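Trudby Home Help > Storage and tidying

Little trucks and pink pigs, how do I get them to stay on the shelf?

Posted by Plomska, 5 July 2025

Hello all, bit of a daft one but it's driving me round the bend. I've got a dinky two-tier shelf, wood boards on a white metal frame, 328 mm wide, up against the apple wallpaper (which I love and am not changing, before anyone starts!). The trucks go along the top and the pigs go underneath. When it's all lined up I'm ridiculously pleased with it. Then one knock and the trucks are over the front, because there's no lip or anything to hold them in, and the floor is that smooth marbled stuff so they don't half travel. I don't want to drill anything or cover up the wood. Any ideas? I've got a budget of about a fiver.

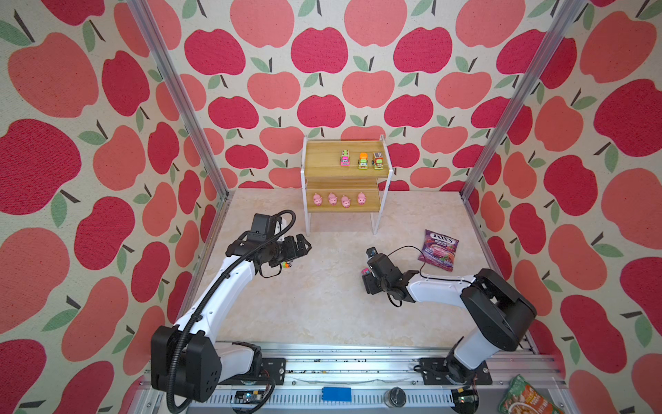
Plidus

Museum putty. Tiny blob under each wheel, twist to get it off again. I did 600 mm of model cars with one packet and still have half of it in the drawer. Try it on the underneath of a board first in case it marks. Wouldn't bother for the pigs, they look low enough to sit still. Love the apples by the way, we had pears in our old kitchen and I miss them.

Mazza

Putty's fine for show but if the trucks get played with you'll be picking it out of the wheels until October. I'd do non-slip drawer liner. It comes on a roll, you cut a strip a bit narrower than the board so you can't see it from the front, and that's it, no glue. Mine has been down 5 years and only gets a wipe. You could also park them sideways on so they can't roll forwards, but I get that you lose the faces that way.

Plomska

Ooh, thank you both! The liner sounds more like me, they do get played with, quite a lot. I had wondered about giving up on the shelf altogether and putting the whole lot in a tub, as the floor can get like this:
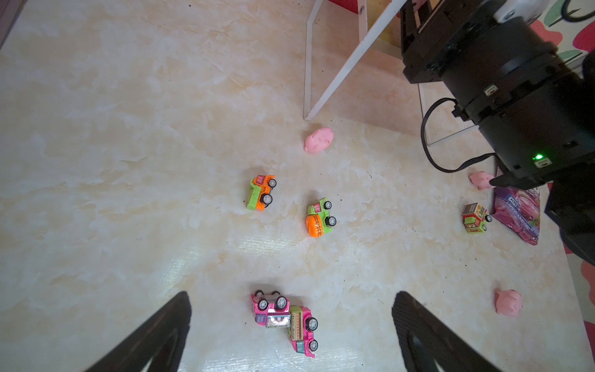
But then a tub means everything gets tipped out to find the one green truck, and I'd be sweeping up pigs for the rest of my life. So I'll stick with the shelf and go and get a roll of liner. Does it matter which way up it goes? Mazza, did you get the see-through kind or the white?

Mazza

White. The clear went yellow on me. Bumpy side up.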